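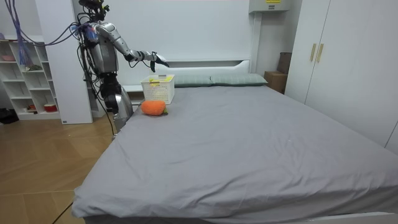

Getting a house through a council election
April, by the Flivum household page

I letterboxed for a candidate in Drurnton ward this year, and for six weeks my house was full of paper. 1,314 leaflets in the first delivery! I'd pictured one neat carton. It came as a stack of floppy bundles that slid all over the hallway, and I spent that first night folding at the kitchen bench with sore thumbs and a cup of tea I kept forgetting about. I've worked out a few things since then, so if you've put your hand up to help someone run (any side, I'm not fussy), have a read before the boxes turn up.

Folding first. Do it on a hard surface at about elbow height and use the back of a dessertspoon for the crease. A ruler works too but it squeaks, and my dog hates it. Fold two sheets together if the paper's thin. Don't try three, they creep and you end up with a crooked one in the middle. When you've got a decent handful, turn every second lot the other way round so the pile sits flat, then put a cookbook on top overnight. They go through a letterbox slot much better after that.

If you're printing your own street letters at home, let the ink dry properly before you fold. I ran 285 through my Canon one evening, got impatient and folded them straight off the tray, and there was a lovely blue smudge right across the bit about footpaths. Check too that the authorisation line is on there before you hit print. What it has to say depends on where you live, so ring your electoral commission or look it up. I typed mine in tiny letters, couldn't read it without my glasses and had to do the whole lot again (more paper, more ink, more tea).

For carrying them, forget shopping bags. The handles twist and the corners get chewed. I use an old school satchel worn across the front, with the leaflets standing up like toast in a rack. Keep a rubber band around whatever you haven't started. On damp mornings I put the whole lot inside a bread bag, and I wear a gardening glove on my posting hand, as some of those brass flaps bite! Ammann Street is the worst for it.
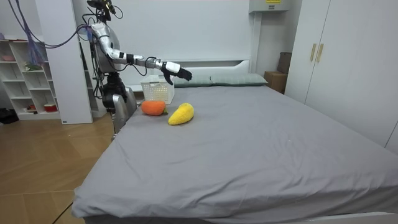

One reader wrote in to say that a wooden spoon beats a glove every time: you push the flap open with the handle, slide the leaflet in beside it, and your fingers never go near the slot. She's used the same spoon for two state elections and a by-election, and she says it also gets leaflets past those bristly draught strips that crumple everything. I tried it on Wednesday and she's dead right, though I did get a funny look from a man putting his bins out.

Now, yard signs. The plastic ones with the little channels running through them blow over if you only tape them to a stake. Push the wire legs right up inside the channels, or if you're using a timber stake, screw through a bottle lid as a washer so the head doesn't pull through. Set the stake 15 centimetres deeper than you think you need. I lost one to the wind in the first week and found it in the neighbour's hydrangeas, face down, poor bloke.

Dirty signs come up fine with dish soap and a soft sponge. Leave the scourer in the cupboard, it took half a smile off one of ours. For sticky tape marks I rub in a dab of cooking oil, leave it while I have lunch, then wash it off with hot soapy water.

After polling day, ask the campaign whether they want their signs back before you do anything with them. If they don't, they're brilliant under a leaky pot plant or as a liner for the boot of the car, and I've cut one into drawer dividers. Wire legs make good pea supports. Leftover leaflets can go in the recycling, but I kept a shoebox of mine for shopping lists, blank side out.

Oh, and the how-to-vote apron! If you're handing out at a booth, borrow a tradie's nail apron. It has 3 pockets, one for cards, one for a sandwich and one for sunscreen, and it goes in the wash with the tea towels.

Recent on the household page
Getting candle wax out of a tablecloth
A booth-day sausage sizzle for a crowd
Which council notices to keep, and where to keep them
Quieting a rattly letterbox
Painting a front fence between showers

Get the Flivum household tips by email. You can unsubscribe at any time.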